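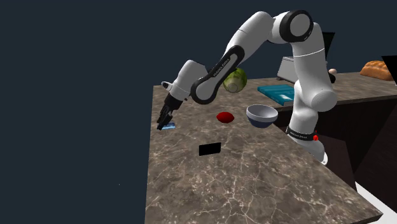 本期的主要工作是夹爪对比,仿真部分已经做完,实机部分完成了一半多一点。厨房台面这一组任务用的是同一条机械臂、同一套控制器,只更换末端和相机位置。台面上的物体沿用上一期定下的布置,卷心菜样的绿色圆球、碗、面包都留着当干扰物,真正要抓的是小而扁的东西,比如两指夹爪夹着的那块浅蓝色薄片。这类物体在上一期失败最多,所以本期把大部分时间放在它上面。

一、参与对比的末端

共三种。第一种是机械臂自带的两指平行夹爪,作为基准。第二种是Volska提供的软指,指尖较宽,外层是硅胶。第三种是Iordache的自适应两指,指节可以随物体外形弯曲。三种末端都建了仿真模型,其中Iordache的关节刚度是我们自己测的,厂方给的数据只有装配尺寸。测量方法和原始记录放在附件二。

二、仿真结果

每种末端做100次抓取,物体位置随机,朝向随机,光照固定。扁平物体一项,自带夹爪成功71次,Volska软指成功64次,Iordache成功83次。圆形物体三者差别不大,没有单独列表。

软指的成绩低于预期。回看记录,失败多数发生在下降的最后一段,指尖碰到台面后向外张开,物体从下面滑走。我们把下降终点抬高2毫米重做了一遍,成功次数升到75。这个改动对另外两种末端没有明显影响,因此正式结果仍按原高度统计,抬高后的数字只作参考。

Iordache的问题在速度。它闭合一次的时间比自带夹爪长,整套任务做下来要多花不少时间。如果验收时对节拍有要求,需要提前告诉我们。

三、相机位置

试了腕部和固定两种安装方式。固定相机视野完整,但机械臂伸向台面左侧时,前臂会挡住后面的物体,碗和圆球经常只露出一部分。腕部相机没有这个问题,但离物体太近时深度数据缺失,最后几厘米只能靠之前的估计。目前的做法是远处用固定相机定位,接近后切到腕部相机,切换点由控制器按高度判断。切换时偶尔有一次停顿,原因还在查,初步怀疑是两路图像的时间戳没有对齐。

四、实机进度

实机在Trollstead的实验室进行,计划158次,到本报告为止完成了92次。趋势与仿真一致,Iordache在扁平物体上仍然最好,但三种末端的成功率都比仿真低。石材台面的反光是一个原因,仿真里的大理石纹理没有做镜面反射,深度噪声也偏小。下一版场景会补上这两项。

实机停过14天。Grostau发来的转接法兰孔位不对,退回重做,期间只能继续跑仿真。新法兰装上后重新做了手眼标定,停机之前的数据保留,在表中单独标出。

五、经费

设备费按预算执行。法兰返工由Grostau承担,没有产生额外支出,只多付了一次运费,已列入杂项。软指属于易损件,原计划买两副,现在看需要再加一副,申请从差旅费中调剂,金额见附件三。

六、下一步

先把剩下的实机抓取做完,再解决相机切换的停顿。之后在仿真里加入反光和深度噪声,重跑扁平物体一项,看两边的差距能缩小多少。三种末端的最终取舍放在11月的报告里提出,在那之前不建议批量采购任何一种。

需要贵方确认的有两件事:验收是否考核节拍,以及上述易损件的调剂申请。

项目负责人:Kalkidan Lencho
2018年4月18日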